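Plilleo 공개 시연에 다녀와서

16/01/2018

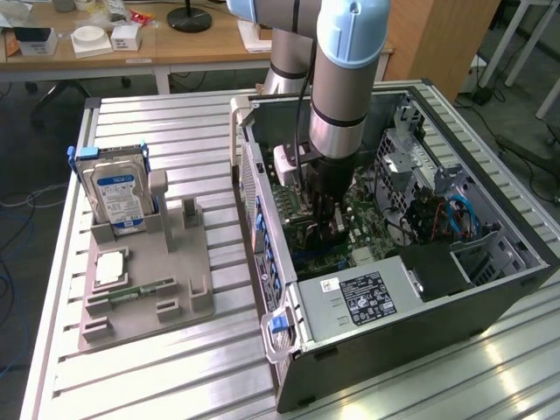 Bart Vermeulen은 시연이 시작되기도 전에 사람이 드라이버 하나 들고 하면 금방 끝날 일이라고 했다. 틀린 말은 아니다. 나도 낡은 데스크톱을 여러 대 뜯어 봤고, 메모리 하나 빼는 데 시간이 걸린 적은 없다. 그래도 로봇이 하는 걸 직접 보고 싶어서 신청했고, 화요일 오후 반차를 냈다.

Plilleo는 중고 컴퓨터 부품 회수를 자동화하려는 작은 회사다. 공개 시연은 이번이 두 번째라고 했다. 참가 인원은 30명으로 제한되어 있었고 4명씩 조를 나눠 작업대 가까이에서 볼 수 있게 했다. 우리 조는 세 번째였다. 기다리는 동안 복도에서 커피를 마셨는데 난방이 약해서 외투를 벗지 못했다.

작업 내용은 단순하다. 옆으로 눕혀 놓은 본체를 열어 두고, 로봇 팔이 그 안으로 내려가 부품을 다룬다. 본체 왼쪽에는 회색 3D 프린팅 트레이가 있다. 하드디스크는 캐디에 끼운 채 뒤쪽에 세우고, CPU는 얕게 파인 사각형 자리에 놓는다. 이 트레이의 이름이 Lau였다. 제어 프로그램은 Unar라고 부르는데, 이름의 뜻은 물어보지 못했다.

설명은 Nobuhle Mthembu가 맡았다. 가장 어려운 것은 메모리 슬롯 쪽이라고 했다. 양쪽 걸쇠를 제대로 젖히지 않고 당기면 모듈이 비스듬히 걸리고, 힘을 더 주면 슬롯이 상한다. 케이블도 문제다. 파란색, 빨간색 SATA 케이블은 본체마다 늘어진 모양이 달라서 그리퍼가 지나갈 길을 매번 다시 잡아야 한다. 지금까지 시험한 횟수는 900회라고 했다. 성공률을 묻는 사람이 있었는데 부품마다 달라서 하나의 숫자로 말하기 어렵다는 답이 돌아왔다. 좀 아쉬운 대답이었다.

직접 본 느낌은 생각보다 느리다는 것이었다. 팔이 본체 안으로 들어가서 멈추고, 조금 움직이고, 다시 멈춘다. 우리 조가 볼 때는 메모리를 2번 시도했다. 첫 번째는 중간에 동작을 취소하고 위로 빠졌고, 두 번째에 모듈이 나왔다. 취소하는 판단이 빨랐던 점은 좋게 봤다. 무리해서 당겼으면 보드가 들렸을 것 같다.

질의응답에서는 나사 이야기가 많이 나왔다. 현재는 사람이 덮개를 열고 나사까지 푼 상태에서 시작한다. 나사가 뭉개졌거나 종류가 섞인 본체가 많아서 그 단계는 뒤로 미뤘다고 한다. 노트북은 아직 계획에 없다. 접착제로 붙은 배터리 때문이라고 했다.

Mastlow라는 수거 업체와 3월부터 현장 시험을 한다고 한다. 같은 모델이 한꺼번에 들어오는 사무용 본체부터 시작할 예정이다. 나는 이쪽이 맞는 순서라고 생각한다. 모델이 제각각인 가정용 본체는 사람이 봐도 어디부터 손대야 할지 헷갈릴 때가 있다.

Bart는 돌아오는 길에도 자기가 더 빠르다고 했다. 다만 하루 종일 하라면 안 하겠다고 했다. 3월 시험 뒤에 다시 공개 시연을 한다니 그때도 신청해 볼 생각이다. 주차장이 좁으니 가실 분은 지하철을 타는 게 낫다.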